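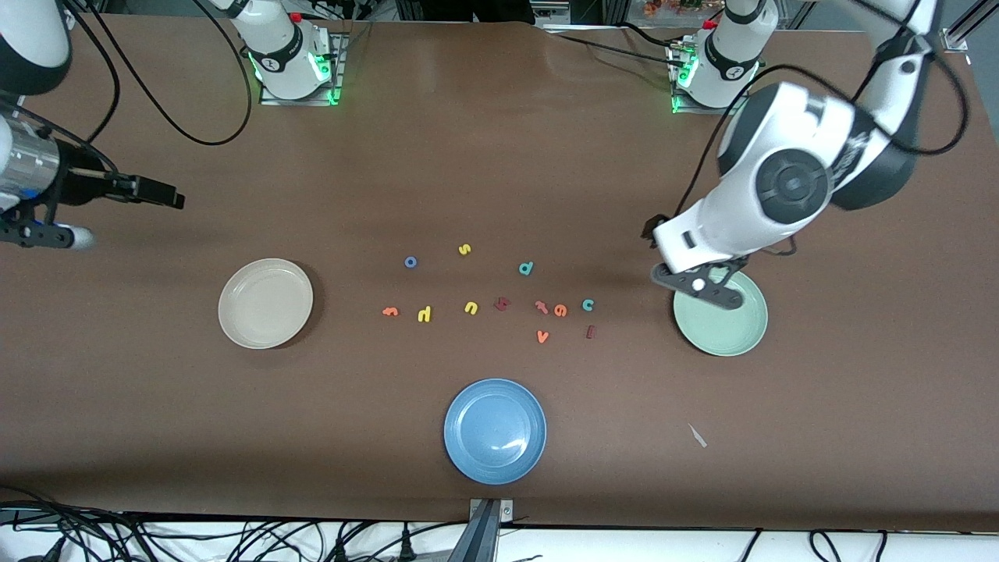 Heat marks and rings on table tops

Last updated: April 16, 2024

A plate straight from the oven or dishwasher holds enough heat and moisture to mark a waxed or oiled table. The mark is usually white, which means the moisture is in the finish and has not reached the wood. White marks can be treated at home. Black marks have gone deeper and generally need sanding.

Before starting, find out what the finish is. Put a drop of methylated spirit on the underside of the table and leave it for a minute. If the spot turns sticky, the finish is shellac, and spirit must be kept off the rest of it. If nothing happens, it is probably a modern varnish or lacquer.

White marks, in order of trying:

1. Leave the table alone overnight in a dry room. Light marks often fade without help.
2. Lay a clean cotton cloth over the mark. Set an iron to low, no steam, and pass it over the cloth for 3 seconds. Lift and check. Repeat until the mark stops getting fainter.
3. Rub with a little petroleum jelly, leave for several hours, wipe off.
4. Use a cream metal polish on a soft cloth, working with the grain. Stop when the mark has gone. The patch will be duller or shinier than the rest and will need waxing to match.

Do not use the iron on veneer. The glue underneath may soften and the veneer lift.

Wax goes on thinly. Most people use far too much, and the surplus stays soft and collects dust. Load the cloth, wipe most of it off on newspaper, then apply. Leave for 50 minutes and buff. A second coat can go on the next day.

Plates and what is under them

An unglazed foot ring will scratch any finish. Run a fingertip round the base of each plate. If it feels rough, rub the ring with wet-and-dry paper, used wet, and rinse well. Felt pads are no use on anything that gets washed. Cork mats are better than plastic ones under hot dishes, as plastic can stick to a warm finish. 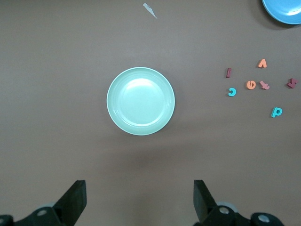 Plestgate, August

Despina Giannakopoulos writes that her table has gone cloudy all over after a summer by an open window. Overall cloudiness is normally damp or old polish. Wash a small area with a cloth wrung out in warm water and a drop of washing-up liquid, dry it at once, and compare. If the washed patch is clearer, do the whole top the same way and wax again. If there is no difference, the finish itself has bloomed and step 4 applies, done in small sections.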